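Setting up the simulated bin-picking cell before you touch the real one

Every bin-picking cell we commission at Horkwood now gets a simulated copy first. The copy runs on an ordinary desktop machine and lets you sort out the frames, the bin model and most of the approach settings without stopping the line. These notes cover the setup for the Isby cell, which picks short cylinders from a square bin with a two-finger gripper. Most of it carries over to other cells if you swap the part and the bin.

You will need the cell project file, the current gripper model, the bin drawing and a calibration sheet no older than the last time anyone moved the camera bracket. If you can't find a sheet, redo the calibration on the real cell before going any further.

1. Load the cell and check the frames

Open the project in the Lundex scene editor and load the robot, the table and the bin stand, in that order. The editor places each item relative to the last one loaded, so a different order will leave the stand floating. Switch on the frame display and look at three things: the robot base, the tool flange and the bin frame.

The bin frame should sit at the centre of the bin floor with its Z axis pointing up. Older project files have it on the rim. If yours does, move it now and save under a new name. A frame left on the rim will still give you picks that look fine at the top of the bin, then drive the fingers into the floor when the bin runs low.

2. Put in the bin model

Use the drawing, not the model that came with the editor. The supplied one has straight walls and no ledge, and the fingers will appear to have more room than they do.

Set the wall collision margin to 10 mm and the floor margin to 7 mm. Leave the bin turned at an angle to the camera if that is how it stands in the cell. People often square it up to make the view tidier and then wonder why the corner picks fail on the real machine.

3. Attach the gripper and the camera

Attach the gripper to the tool flange and open it fully. Then attach the camera to the wrist, entering the offsets from the calibration sheet. Check the signs twice. A flipped sign on the tilt will show you the bin stand or nothing at all, which is easy to spot, but a flipped sign on the sideways offset gives a view that is nearly right.

Turn on shadows in the render settings and set the light to match the lamp over the cell. The shadow edges will be blocky at the default quality. That is good enough for this job, and raising the quality slows the picture down for no gain.

4. Place one part and look through the wrist camera

Delete any parts left over from earlier work and drop a single cylinder on the bin floor. Keep the part colour at red for now. The real parts are dull metal, but a plain strong colour makes it much easier to judge where the fingers are going. Jog the arm down over the bin until both fingers show in the camera view with the part between them. 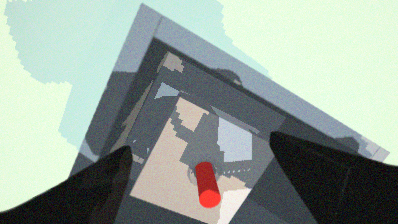
Wrist camera view in the simulator, gripper open and the cylinder in the gap between the fingers.

Compare your own view with this one. You want a finger on each side of the cylinder and bin floor visible around the part. If one finger is missing from the view, go back to the camera offsets. If both are there but the part sits well off to one side of the gap, the tool frame is the more likely cause, so check the flange-to-fingertip value against the gripper drawing.

Don't correct either fault by nudging the part across until it looks right. The error will still be there for every other part in the bin.

5. Run the approach slowly

Set the speed override to 10 per cent and run the approach from the safe height. Stop halfway and rotate the free camera to look from the side, as the wrist view won't tell you how much clearance there is below the fingertips. Carry on down, close the gripper and lift.

If the part slips in the simulator, look at the friction value before anything else. We use the settings from the Savchuk notes, which are saved in the project folder as a preset. Default friction is too low for our finger pads and will have you chasing grip problems that the cell doesn't have.

6. Try the awkward positions

Once the centre pick works, move the part and repeat. We use a set of 16 positions, including all four corners and one along each wall. Turn the part as well as moving it — a cylinder lying along a wall is a different job from one pointing at it.

Write down each failure with its position and the finger that touched first. If the same finger touches on every wall pick, the fingers are not centred on the tool frame. If the touching finger changes from wall to wall, the bin margins or the opening width want looking at. Corner picks may need the wrist turned before the descent, and the planner will do this for itself if you tick "allow wrist rotation" in the pick settings. It is off by default.

7. Carry the settings over

Export the tool frame, bin frame and pick settings as one file. Back up the live cell, load the new file and keep the speed override at 10 per cent for the first run. Clear the bin down to one part, as you did in the simulator, and have somebody at the stop button.

Run the same 16 positions. Expect small differences at the walls, as real bins bow outwards after a few months of use. If a pick is out by more than the wall margin, stop and measure the bin before changing any numbers.

Looking after the copy

The simulated cell is only useful while it matches the real one. Update it whenever the finger pads are changed, the camera bracket is moved or a new batch of bins comes in. Put a line in the cell log each time, with the name of the project file. At Isby the old files are kept in the archive folder, and version 26 is the first with the bin frame on the floor. Don't load anything earlier onto the live cell.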